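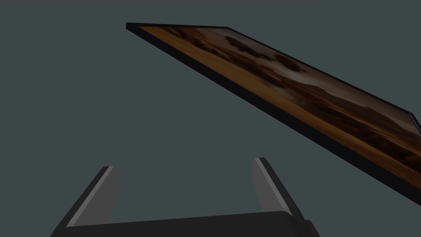 A simulated two-fingered gripper, open below a framed landscape.

Simulation first under new rules for robots handling framed works

May 17, 2019

Galleries and art storage firms in Drestovo have a new code of practice for robots that lift, hold or carry framed works. The code was published today by the Drastamia project and takes effect in July.

Its main rule is that no robot arm may be used near an original until the same job has been run in simulation with a digital model of the frame. The model must match the real frame in width, height, thickness and weight. A plain box of the same size will not be accepted.

The code runs to 31 clauses. Most deal with grippers: how far the fingers must open before an approach, how much force they may apply, and which parts of a frame they may touch. Contact is limited to the outer border. The picture surface is off limits at all times, including where it is behind glass.

Approach from below gets a section of its own. The gripper has to be fully open before it comes within 55 centimetres of the work, and it has to stop once more before the fingers close. Operators are asked to test with the frame level and with it tilted, as a work on a trolley or a loose hook is often not straight.

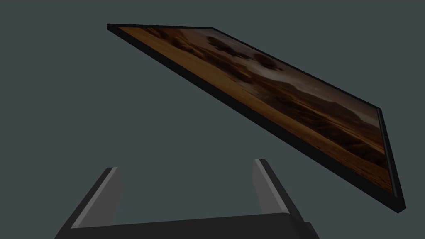

Drastamia said the wording on tilted frames was changed after the draft went out for comment. The first version asked for level tests only. Several storage firms wrote back to say that most of their awkward lifts involve a frame leaning one way or the other, and the final text now sets out 16 starting angles that have to be covered.

Van Wijk, which stores and moves art for galleries in the region, ran the trial set used to check the rules. It logged 1529 simulated approaches using Bedo, its own planning software. The firm said the results were used to set the stopping distance and to drop a proposed speed limit that turned out to be too loose for large frames.

Records are the other large part of the code. Each simulated run must be kept with the settings used, the version of the frame model and at least one view from close to the gripper. Failed runs have to be kept as well. If the gripper is changed, even for a new set of finger pads, the tests must be done again from the start.

The code is voluntary, but the two insurers that took part in the drafting have said they will ask about it when policies come up for renewal. Small galleries that hire in equipment can rely on the supplier's test records, provided the frame is the same type and no heavier than the one tested.

Unframed canvases, works on paper and sculpture are not covered. Drastamia said it has started work on a separate part for unframed canvases – no date has been set for it.

The full text can be read at the Drastamia office in Drestovo, and printed copies will be sent to member galleries before the code takes effect. Comments on the record-keeping forms are still being accepted.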